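Search posts
Home Explore Lists Profile

Ferley Folds
@ferleyfolds

1/ Small thread about folding clothes on the bed, for people who do not own a good table. I live in a small flat since February and the bed is my only big flat surface.

2/ Light blue with black letters, next to the pink-red blanket. 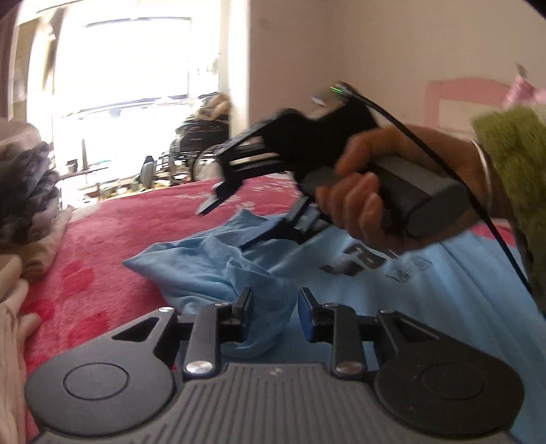

Light blue one next to the plush blanket, still bunched up.

134 likes 14 comments

3/ First thing I learned: a plush blanket is a slow surface. The cloth holds on to it. When you pull one side, the other side stays where it was, and you get a long diagonal wrinkle. On a smooth sheet the cloth slides and everything moves together.

4/ For some time I thought this was bad. Now I like it. If I lay one edge down and press it a little, it stays down. I can go to the other edge and it does not come after me.

5/ My order for anything with printed letters: print to the inside for storage, print to the outside if I wear it this week. My mother did always print inside. She said the letters crack if they rub on the drawer. I am not sure it is true but I do it.

6/ Before the first fold I open the cloth completely. I know it sounds too simple. But if you start when there is still a bunch in the middle, the bunch goes inside the fold and you feel it like a small stone when you put the next thing on top.

7/ How I take out a bunch: hold the cloth at two places, not very far from each other, lift it a little, and lower it again. Do not drag. Dragging on plush makes new wrinkles, and it pulls the blanket too.

8/ If the blanket moves with the cloth, tuck the blanket under the mattress on the side where you stand. I did this after many evenings of folding a shirt and a corner of the blanket in the same package.

52 likes 11 comments

9/ Labels. I look for the small white label before I begin. On many things it is in the side seam, so when I find it I know which side I have in front of me. It saves me from folding inside out, which I did a lot.

10/ Somebody asked in the comments if I use a folding board. I had one from Clevia. It is good for shirts of one size. Mine are from three different sizes (I was more hopeful in some years), so the board was always too big or too small. I gave it to my neighbor.

11/ Somebody else asked about the Michiels method, where you roll everything. I roll socks and thin pants. Thick cotton I do not roll, it becomes a sausage and the drawer does not close.

12/ My steps for a T-shirt, if you want to copy:
lay it face down
one side to the middle, sleeve back on itself
other side the same
bottom up to a little under the collar
then one more time in half
Press with your open hand between the steps. Not hard.

13/ For a big cloth without sleeves I only make half, half, and then thirds. The thirds are important because my shelf is narrow. If your shelf is deep, you can stop after the second half.

14/ About color on color. Light blue on a pink-red blanket is easy to see. Dark red on the same blanket is terrible, I lose the edge all the time. So I fold the dark and red things in the daytime, and the light things can wait until the evening.

15/ The blanket leaves fluff, mostly on black cotton. I keep a lint roller from Wonach on the window sill and roll each black thing one time before the last fold. After the last fold is too late, you only clean the outside.

38 likes 6 comments

16/ Where do I put the finished things? At the pillow end, in two piles. Before I made piles on the foot end, and when I sat down to put my shoes on, they fell. You can say that I could sit on a chair. The chair is full of the clothes that are not folded yet.

17/ Time of day matters for me. After 9 in the evening I fold badly and I want to go to sleep in the same place where the laundry is. Then everything goes back to the chair, and the next morning I have the same job with more wrinkles. Best time is just before dinner, when I am waiting for the rice.

18/ One more thing for plush blanket owners: shake the blanket out of the window before you fold on it. Crumbs and hair go directly into clean clothes. I forgot it last week and had to wash a pillowcase again.

19/ Wow, 1,772 people saw the first post. I did not expect that for laundry. I will try to answer the questions but I am slow in English, please have patience.

20/ Next I want to write about fitted sheets. I am still bad at it. If you have a way that works alone, without a second person to hold the corners, write it under this post.

97 likes 31 comments
Show more replies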